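Triltmont Open Day Recordings

README, last touched 19/02/2023

Hi, and thanks for downloading this. I put these recordings together after our open day at the Triltmont workshop, and I'm writing the notes while I still remember which folder is which. If you came to the open day yourself, hello again!

What's in the folder

There are 467 recordings, all made with our hand-held grippers. Visitors picked one up, squeezed the handle, and moved paper things from one place to another. We had two stations going. Station A was folded paper (wedges, tents, a few ambitious boats), and Station B was paper cups and napkins. Station B was more popular with the kids, so it has a lot more shouting nearby. You won't hear it, because I stripped the audio before sharing.

Each recording sits in its own folder with the video, the jaw opening over time, and a small text file called notes. Some of the notes files are blank. I was the one filling them in, and I was also the one showing people where the bathrooms were.

How the paper station went

I'd planned on wooden blocks for Station A, but the box of blocks stayed behind at Starnemport and we went with printer paper instead – best accident of the day. Paper is a lovely thing to hand to a beginner. It bends when you squeeze too hard, so people can see their own grip, and they slow down without being told. I gave everyone the same short speech: bring the jaws in low, close them until the sheet stays up by itself, then stop squeezing.
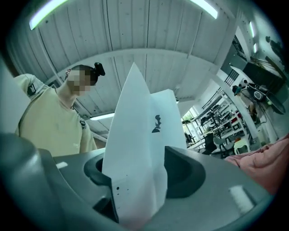 Sivaprasad Kotian wrote to me afterward that the paper recordings are the ones he'd keep if he had to throw the rest away, but he wanted to know why I hadn't given every sheet the same fold. He's training on them at Mac Carthaigh and says the model gets very fussy about where the crease is.

Fair point, Siva! The reason is that people folded their own. I liked that at the time and I still do, though I can see it makes life harder if you want tidy comparisons. If you need matching folds, use the folders that start with "demo". I folded those sheets myself the evening before, all from one pattern.

Things to watch for

The lens is very wide, so straight lines bow and the corners are black. I left that alone. If you want it flattened, the calibration file is in the top folder, and it works with the usual fisheye tools.

In 11 recordings the jaw opening reads zero all the way through. That was a loose cable on the second gripper. The video is fine, so I kept them and added "nojaw" to the folder name.

Faces are pixelated. Hannelore Kuster went through the lot and fixed the ones the software missed, and if you spot another one please write to me and I'll swap the file.

Lighting changes a bit between folders, mostly daylight coming and going.

Using it

Please do! Research and teaching are both fine, just name Triltmont somewhere. The whole thing is 70 GB unpacked, so check your disk first (I filled my laptop twice). The loader script is called Flurkley and it lives in the tools folder. It skips blank notes files without complaining.

We're hoping to run another open day in September, with the blocks this time, and I'll add those recordings as a separate folder so nothing here gets renumbered.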